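Search this notebook Go

December, late evening
Posted by Osaze Oyewole

Both hand units are finally running at the same time! I've been chasing this since Danjuma Edet and I split the parts order, and tonight the pair logged jaw width together for 20 minutes without either one dropping out. I had tea to celebrate and then went straight back to breaking things.

The fix was dull. The left unit's encoder kept resetting whenever I bent my wrist, and I'd blamed the Flinard board for ages (sorry, Flinard board). It was the crimp on the ground wire - one strand holding, the rest just sitting there. Re-crimped, tugged it hard, no more resets. I did the right one too while the tool was out.

Jaws print nicely now at the slower speed. Black filament from the Onuoha spool, which strings a lot less than the last one did. File is jaw_v2 in the shared folder, so please don't print the old one, the screw holes are too tight and you'll split it.

Then on to the fun part, practice with the clear box. I want to be able to reach in with one side and steady with the other, and do it the same way over and over so the logs are worth comparing.

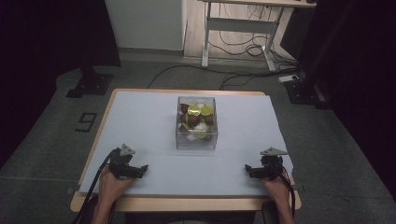
Left and right units at the front of the table, clear box with the yellow-green discs and white fluffy bits behind them.

The discs are going to be the hard ones. They're glossy and the jaw tips have no grip to speak of yet, so I want to try thin rubber on one pair and leave the other pair bare. Danjuma thinks heat-shrink tube would do it and he may well be right, it's quick and I have a drawer full.

Log for the good run is number 361. Closed reading on the left sits at 700 and barely moves, lovely. The right one drifts a little as it closes and I haven't found out why. Could be the magnet sitting crooked in its pocket - I'll pull it apart before touching the code.

Still to do:
rubber or heat-shrink on the tips
longer cable for the right side, Skallberg bench has offcuts
rename the log files before there are too many
ask Danjuma if the Flukine mount fits his pair as well

Contact the workshop | Copyright Flukine Shared Workshop | Back to top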